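3.2 Preparation time and recipe choice among student cooks

The second part of the survey dealt with how students choose what to cook on weekday evenings. Of the 542 students who returned the July questionnaire, 284 said that they cooked a hot meal from basic ingredients at least twice a week. Only this group was asked about recipes. Each student was given nine recipe cards taken from the Curkau collection and told to put them in the order in which they would be willing to cook them during a week with coursework due.

The cards gave a title, a list of ingredients and the stated preparation time. Cost was left out, as the pilot study (Fang and Ren) had found that students read a price as a sign of quality and ranked the dearer dishes higher than they later cooked them. All nine dishes could be made with one pan, one knife and a hob.

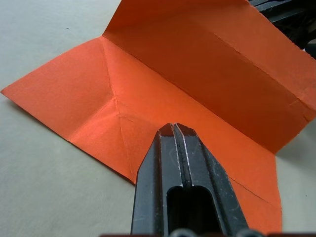

Stated time was the strongest single predictor of rank. Dishes that could be on the table within a quarter of an hour were placed in the top three by most students, whatever the season of the main vegetable. The length of the ingredient list had a weaker effect, and it disappeared once store-cupboard items such as oil, salt and dried herbs were removed from the count. Whether a dish was thought to be in season had no measurable effect on rank, although several students mentioned it in their written comments.

The result differs from that of Ding and Deng, who worked with older households in Montes and found that season mattered more than time. Two differences in method may explain part of the gap. Their households shopped at a weekly market, where the choice of vegetables is narrow, and their cards carried no stated time, so that each cook had to judge it from the method. A repeat of the present task with the times removed is planned at the Restotby site. 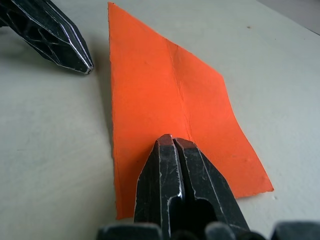 Figure 3. Sheet of orange paper on a pale tabletop.

Rankings were collected on paper and entered twice. Where the two entries did not agree, the original sheet was checked and the written order was kept. Students who gave the same rank to two dishes were left in the sample, with both dishes given the mean of the ranks concerned. Leaving these students out did not change the order of the predictors. Differences between first-year and later-year students are treated in Section 3.3, together with the effect of shared kitchens.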